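Jarkedel Parts Tray, 18 compartments

In stock. Ships in 2 days.

I started making these trays because I kept losing screws. I fix up old desktop computers for friends and family, and every single time I'd put the case back together with one screw in my shirt pocket and another one somewhere in the carpet (my vacuum has eaten plenty). A muffin tin did the job for a while, but everything rattles around in a muffin tin, and if you bump it you're back to square one.

So the Jarkedel has 18 shallow compartments with rounded bottoms, which means you can slide even the tiniest screw up the side with one fingertip. No digging, no tweezers! The lid snaps down tight over the whole thing, and I've carried a full one out to the car upside down without any mixing.

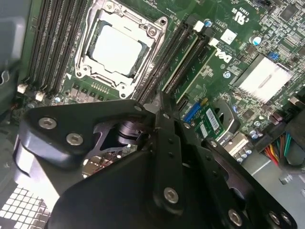 Xie Skemotley

I get asked a lot which size to buy. If you mostly do computers, get the regular one. A desktop comes apart into more little piles than you'd think — case screws, drive screws, the ones for the motherboard, the odd bits of bracket — and I like to go left to right in the order I took things out, then work backward when it's time to close up. There's a strip along the front edge you can write on with a pencil. It wipes off with a damp cloth.

The regular tray holds some 500 small screws if you really pack it, though I wouldn't. The Bedix is my mini version, and it takes 200 and fits in a jacket pocket. I made that one for eyeglasses and watches, and then a bunch of sewing people found it and now it's mostly beads and snaps. Fine by me!

A few things to know before you order. The trays come in gray or yellow. I'd go with yellow if your workbench is dark, it's so much easier on the eyes. They aren't magnetic, and I get emails about that, but I like being able to tip a compartment out in one go. Please don't put the lid in the dishwasher, it will warp. The tray itself can go on the top rack.

Spare lids are sold separately, and they fit older trays too.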